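The parcel from Altmont came on the 5th February, and my aunt would not have it opened until the kettle had been on and the good scissors found. She was like that about boxes — she said a closed one was the best part, and she had kept one from Gurach shut for a whole winter just to prove it.

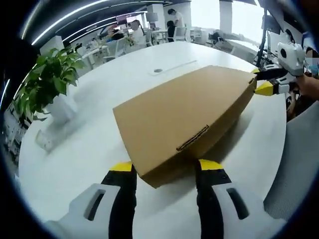
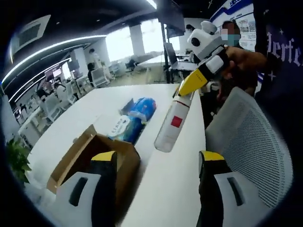
I thought about her all that afternoon, years later, packing up what she'd left me. There was tape to buy, and 100 little things to wrap, and every flap I folded seemed to want a word from her first. So I talked, and I went slowly, the way she would have liked, and when it got dark I put the kettle on and left the last box for the morning.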